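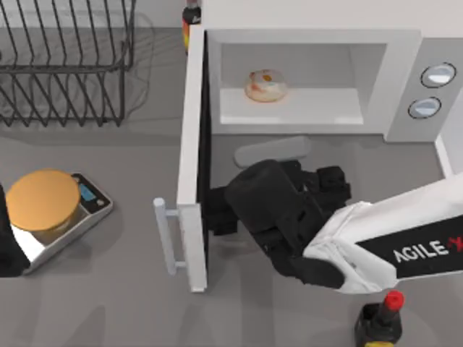
Microwave with the door open, round pastry inside

Ticket 2950: Wrong goal difference in league table after abandoned match
Status: Resolved
Opened: August 6, 2023
Reported by: Nadine Ghanem, Bristwood
Assigned to: Woo-jin Wi
Product: Amano League Manager

Reported problem

Our table puts Bristwood fourth. By our own count we should be third, level on points with Parnska and ahead on goal difference. The site gives us a goal difference two lower than it should be. I have checked every result against the referee cards and they all match. The only odd fixture is the away match at Parnska, which was abandoned at half-time with a waterlogged goalmouth and replayed in full the week after. We were 2-0 down when it was called off. The replay finished 1-1.

I have tried refreshing, logging out and using a different browser. The phone app shows the same table.

Reply – Woo-jin Wi

Thanks Nadine. I can see the same table on my side, so it isn't your browser. Could you tell me how the abandoned match was entered? There are two ways to do it. One is to set the match status to Abandoned, and the other is to leave it as Played and add a note. Please don't delete anything yet.

Reply – Nadine Ghanem

I didn't enter it, Yevhen Hrynyshyn did, as he was home secretary that week. He says he typed in the 2-0 from the referee's text and then changed the status to Abandoned the next morning when the league confirmed the replay. Both matches show in the fixture list. The first one has a line through it.

Reply – Woo-jin Wi

That helps. I set up a test division with four teams and followed the same order.

Test 1: status set to Abandoned first, then score typed in. Table correct, score ignored.
Test 2: score typed in and saved, then status changed to Abandoned. Points are taken off, but the goals stay in the For and Against columns.
Test 3: same as Test 2, then the score cleared by hand. Table correct after a recalculation.

Test 2 matches what you have. The points and the goals are stored apart, and the status change only clears the points. Passing this to Kazue Nomura for a proper fix.

Workaround for now:
Open the abandoned fixture and choose Edit.
Set the status back to Played and save.
Delete both scores so the boxes are blank. A zero is not the same as a blank.
Set the status to Abandoned again and save.
Go to Division Settings and press Recalculate Table.

Reply – Nadine Ghanem

Did that. The first time I put zeros in and nothing changed. With blanks it worked, and we are third. The top scorer list still has two goals against the Parnska number nine from the abandoned game, though. Their manager would like him to keep them but the league rules say no.

Reply – Kazue Nomura

The scorer list is held overnight and will drop those goals at the next rebuild. I ran one by hand for your division, so it should be right now.

The fix for the status change is in the next update. It will also recheck older seasons, up to 1000 fixtures per division. Ganda had the same fault in their cup group and have been told – Yasuo Minami is handling that one.

Reply – Nadine Ghanem

Scorer list is right. Happy to close.

Related tickets
Replayed cup tie counted as a league match
Own goals missing from the scorer list
Kick-off time wrong in the phone app
How to enter a walkover
Points deduction not shown on the printed table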